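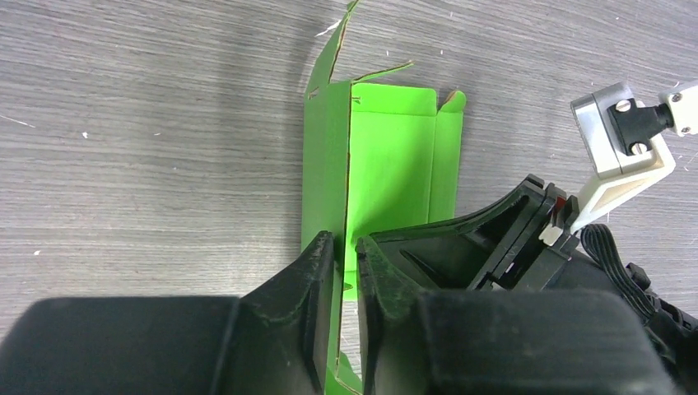 Section 4. Sharing the Folding Bench with the Arms

Before you start: if you have folded cartons by hand at Phromma for years, you already know more about cardboard than the cell does. Please be patient with it. It is being patient with you.

4.1 Starting a shift

1. Badge in at the Nelex panel. The panel will greet you by name. No reply is needed.
2. Check that the side rail of the enclosure is closed and both arms are at rest.
3. Lay one flat carton on the work surface between the arms, creases up. One. The old habit of dropping a stack and fanning it like playing cards is retired, however good you got at it.
4. Step back behind the yellow line and press CYCLE.
5. Wait. This step is harder than it sounds.

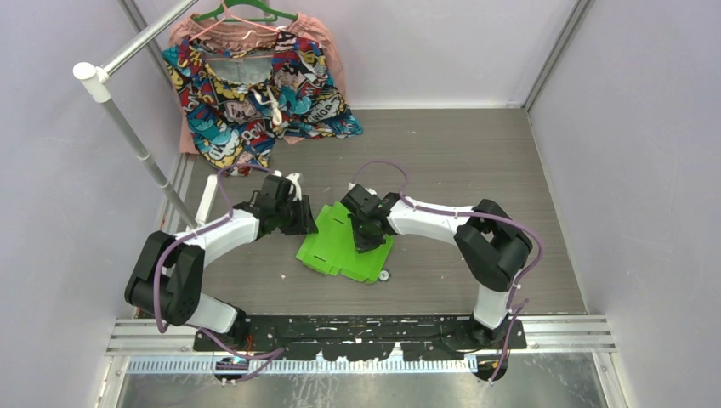 Fig. 4-1. Flat carton between the two arms.

NOTE: The arms work from the creases. A carton that has been stepped on, sat on or used as a lunch tray has creases of its own, and the cell will respect all of them equally. Put it in the rework bin.

4.2 What your job is now

The bench used to be rated at 400 cartons a shift, by hand, with sore thumbs. You are no longer rated on folding. You are rated on keeping the cell fed, clearing its faults and catching bad cartons before they reach packing. Hokutlow site management calls this "cell stewardship." Your pay slip still says Packer II, and questions about that go to your shift lead, not to the help button.

Hand folding stays on the schedule for odd sizes and rush orders. Keep your thumbs in practice.

4.3 Clearing a pinched wall (fault 974)

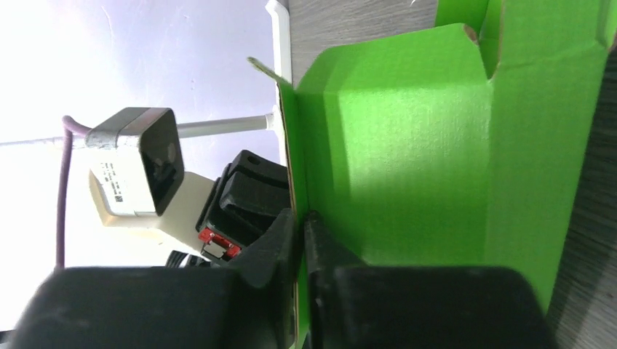
Procedure by Panya Nuchit, Line Training. Checked on the bench by Nattawut Nakpan.

Use this procedure when the gripper has hold of a carton wall and the panel reports that it can't decide what to do next.

1. Press HOLD. Both arms must stop before you open anything.
2. Turn the mode key to MANUAL and take the key with you.
3. Support the carton with one hand. On the panel, or with a coworker at the panel, select the arm and press OPEN.
4. Lift the carton straight out. Look along the cut edges for torn coating or bare brown board. Torn cartons go to rework.
5. Wipe the finger faces with a dry cloth.
6. Close the enclosure, return the key and press RESUME.

CAUTION: Never pull a carton out of a closed gripper. You may win, and then there are two things to repair.

CAUTION: Keep sleeves, lanyards and earbuds clear of the cables when reaching in.

NOTE: If fault 974 comes back three times on the same batch, stop feeding and write the batch number in the Brito log. "Robot in a mood" was entered several times in January and did not help maintenance find anything.

For fault 2056, see Section 5. Bring coffee.

Last updated: 13/02/2020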